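Fri 19 February
Bench notebook, props table. Back page is for phone numbers, please stop writing results there.

Spent the morning on the props. The plan was to sort everything into "kitchen," "garden" and "other," and by ten "other" was winning. It now has its own shelf and will presumably want its own budget code.

The kitchen stuff is mostly fruit and vegetables from the Nogueira order (invoice 846, still unpaid, Demetrio has it or says he doesn't). Garden consists of the watering can. I had hoped for a trowel. The teal basket with the orange rim is for anything that hasn't been assigned, and I would like it noted that I emptied it on Tuesday.

Pear and apple stay together because the layout sheet says "fruit, pair." Cardboard box stays too until somebody writes down what it's for.

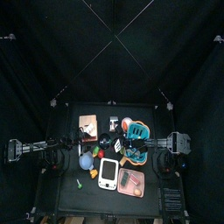
Zyanya disagrees about the watering can. She says it was bought for the kitchen layout, windowsill herbs and so on, and that if I move it to garden I can rewrite the layout sheet myself. She also says the striped thing is hers and to leave it alone. Both points entered under protest.

After lunch, vegetables. The old label tape calls the eggplant "aubergine" on one side and "purple" on the other, so the inventory has had it down as two items since before my time. Merged them. Our vegetable count has dropped and I expect questions.

The pot lid is a separate problem. The sheet says lids go with pots. I looked in both Ovness crates and the drawer under the sink and found two pots, neither of which it fits. Raíssa thinks the right one went out with the Ukow loan. I've put the lid down as cookware, single, and moved on with my life.

Corn: keep the husk on. Red pepper: fine, wipe it. Glossy things pick up fingerprints and then we get emails.

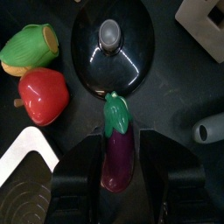

Eggplant (one item, see above), lid without pot, corn, red pepper.

Yellow things were next. The sheet allows "pepper, yellow" and "banana," and I had a longish talk with Sena over whether the two should be stored together by color or apart by species. Sena is for color. I am for going home at five. Color it is.

The small purple fruit has no entry at all. I wrote "plum?" and Emerson added "or fig" in green pen, which helps no one. Wooden blocks go in the Jarniteck tin, smallest on top, lid pressed down until it clicks.

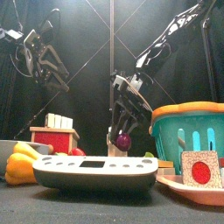 Plum (?), small block, yellow pepper, gray bowl.

Left to do Monday: pay or find 846. Ask Ukow about the pot. New label tape, the 900 roll, not the narrow one. Get Zyanya to say what the striped thing is.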